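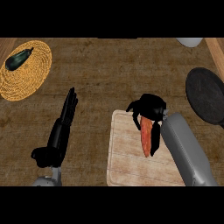 Grostel Roof Rack Kit for older vans: my review after one summer

I bought the Grostel rack in June for my old van, a high-roof model which I use for deliveries during the week and for camping with my family. Before this I had a home-made rack from my brother-in-law, and it was strong but it made a terrible noise above 80 on the motorway. So I was looking for something quieter, and the dealer at Skakance recommended me this one.

The kit comes in 2 boxes. In the first are the side rails and the feet, in the second the crossbars, bolts and rubber pads. The instructions are only drawings, and drawing number four shows the front foot the wrong way round. I lost an hour with that. When I telephoned the dealer, Dinesh Khurana in the parts department knew the problem already and told me to turn the foot so that the long lip looks to the inside of the gutter. After this everything fitted well.

You need a 13 mm spanner and a torque wrench. Please do not tighten by feeling only. On my van the gutter is a little bent on the left side, and I had to put two pads on top of each other there. It has not moved.

Weight: the complete rack is 31 kg, so it is good to have a second person for lifting. I carried a ladder, three bicycles and once a wardrobe. With the bicycles the van uses a bit more diesel, but with the empty rack I do not notice a difference.

The noise is much better than before. There is still a whistle from the front bar when the wind comes from the side. Grostel sells a wind deflector for this, but I find 204 euros too much for a piece of bent plastic. I wrapped a thin rope around the bar and the whistle is almost gone.

What I like less is the paint. After roughly 300 km on gravel roads there were small chips on both front feet, and at one of them I found rust already. I cleaned it and painted it over with black enamel. For a rack of this price I would expect a better coating. The plastic end caps are also weak, one of them I lost in the car wash.

I paid 1,005 euros with delivery. The Tumero rack is cheaper, but it has only three crossbars and the dealer could not get it for the long wheelbase.

If your van has rain gutters in good condition, I can recommend the Grostel. If you drive much on bad roads, paint the feet before you mount them, and order spare end caps in the same parcel.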